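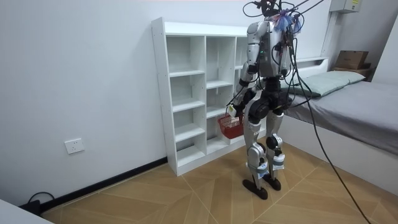 Red basket down by the lower cubbies.

Step 4. Tidying with the Gridden shelf

Okay, the shelf's up against the wall, so now the fun part! I keep one small basket for strays and work the cubbies from the bottom up.

1. Set the basket on the floor at the front of the shelf, on the side nearest the bed.

2. Pick up whatever has wandered off — socks, toys, that one hair clip — and drop it in. Stop after 20 things or so, or the handle starts to dig in.

3. Lift the basket by its handle and carry it along the lower cubbies, putting things away as you go.
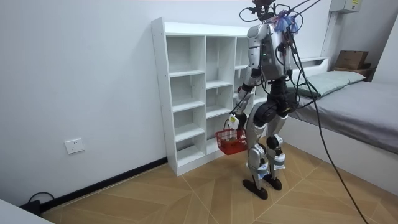
4. Check the bottom of the basket before you put it away. Small stuff loves to hide in there.

Note: I leave 3 cubbies free for whatever turns up in June.

Caution: please don't hang a full basket off the top ledge (I tried it once, and I was picking up beads for a week).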